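Gukar now sells a "certified weatherization tech" badge for $300. 45 minutes of video, one quiz, unlimited retakes. I'd like to know who failed.

They claim 1,221 graduates. How many have run a blower door? The page doesn't say. I asked Brasley, who list the badge on their site, and got a link back to the same page.
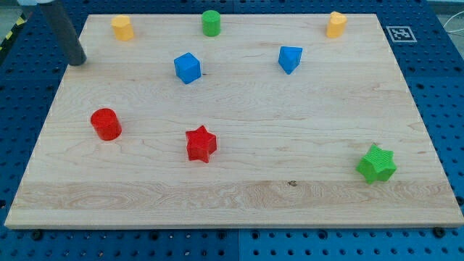

One reply says the quiz is fine as a refresher and her shop, Economou, pays for it. OK, but a refresher for what? The duct section is two slides.

I'll wait for the field test they keep promising for May.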